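Home > Kits > Picking > Bin kits

Usemell Two-Section Bin Kit
3 min read

The Usemell kit is the part of a home picking cell that everyone thinks they can improvise. You get the drawings, the bracket hardware and 37 fasteners, of which you will use 36 if you read the drawings and fewer if you don't. Sheet metal is up to you. Most builders bend their own at the shop, swear at the second fold, and then bend it again.

The divider slopes so that parts slide back down to where a gripper can get at them. It will lose its paint. Ours did, in long vertical scratches, and we've stopped touching it up. Clamp the bin to the table by its sides and tape down anything flat beside it before you run your first pick. 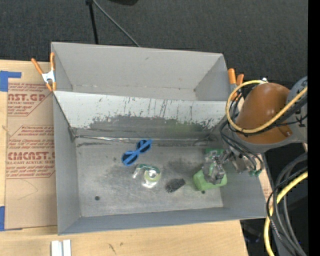

Goltness wrote in to say the slope is too shallow for anything rubbery, and that a strip of slick tape along the fold would fix it. We tried that on the Skarach bench in February. The rubbery things slid nicely and then piled up against the seam, so the tape is sold separately, to people who have been warned.

Start with mixed junk: glasses, a tape dispenser, blocks. Matching cubes will flatter your software. Leave plenty of slack in the cable loop at the wrist and run the arm through its full reach by hand before you trust it with power.

Allow 6 hours for the build and 3 more for leveling. Fits any tabletop that holds a spring clamp. Not for food, parts washing or use as a planter, though we have had the email.

Price: 2,280 credits at the shop counter, clamps not included.

Related items
Hirose wrist bracket set
Skarach bench riser
Usemell divider, unpainted
Spring clamps, pair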